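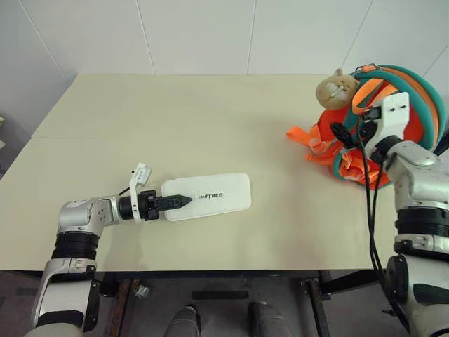
Nastgate two-arm kit, is the training package worth it?
Forum: Arms and Grippers > Buying advice

seyoum_fan
Okay so we finally had our demo of the Nastgate kit on Wednesday and I promised a few of you I'd write it up. Short version, I like it a lot and I'm a little scared of the bill. The task we picked was a backpack, left arm on small flat stuff on the table, right arm on the bag. I wanted straps and buckles on purpose because every sales video I've ever watched is wooden blocks. The kit comes with both arms, the grippers, wrist cameras and the Nanon recording software, and then there's the training package for $2,095 on top, which gets you 46 hours of remote help. That last bit is what I can't decide on. Anybody here bought it?

Valutdale_Rick
We bought it. Used maybe a third of the hours and let the rest run out, they expire after a year (check your quote, it's on the last page in tiny type). The setup calls were great. After that it was mostly a guy reading me the manual in a nice voice.

seyoum_fan
Ugh, I didn't know they expire! Thanks, going to go look.

tapemeasure
Did you get to drive it yourself or did their person do it? With a bag I'd want to feel how much the grippers slip on webbing. We had an older set and the jaws were fine on cards and boxes and hopeless on anything floppy.

seyoum_fan
Both. Their tech Jomar Saludo went first and then handed it over to me. He made it look easy and I did not. My first try at a strap I just pushed the whole bag into the wall. But I got better fast, and I've never run two arms before, so I'm giving the controls a solid thumbs up. The left one was a breeze. The right one wants patience – there's a lag of a hair when you close the gripper and you have to learn to wait for it.

quietservo
I'm going to be the grump. Lag you can feel is not something I'd shrug off at this price. And I don't trust any demo where the company's own tech is in the room. Ask for a two week loaner and run it with your own people. If they say no, you've learned something.

Valutdale_Rick
Disagree on the lag. Ours had it too and it was the network switch we had it plugged into. Swapped that and it went away. Loaner is a good idea though, they do give them out if you push.

tapemeasure
What about the wrist cameras? That's the part I'd be paying for. My beef with the old ones was that anything close up turned to mush.

seyoum_fan
Mixed! I pulled some of the wrist footage afterward. Fabric that's right up next to the gripper holds up better than I expected, I can see the ribbing in a knit, and then something pale near the top is a total blur. You also get a lot of the robot itself in the view, plus cables, plus legs of whoever is standing nearby. 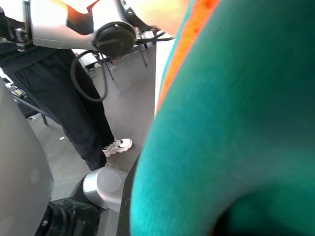
So for me the cameras are good enough for sorting and picking and I'd want to test them more before I tried anything fiddly like a zipper. Jomar told me the mount angle can be changed with a hex key, and I forgot to ask if you have to recalibrate after. Rick, do you know?

Valutdale_Rick
You do. Takes me ten minutes. The software walks you through it and then forgets to save unless you hit the button twice, they've had that bug as long as I've owned the thing.

quietservo
"They've had that bug as long as I've owned the thing" should be on the box.

seyoum_fan
Ha. Okay, here's where I'm leaning. Kit yes, training package no, and ask them to sell me the setup calls alone. My boss wants a number by the end of October so I'm emailing them tonight. I'll bring up the loaner too.

tapemeasure
They wouldn't split the package for us last year, but that was a different sales rep. Please post what they tell you, we're replacing our set in the spring and I'd rather not pay for the nice voice.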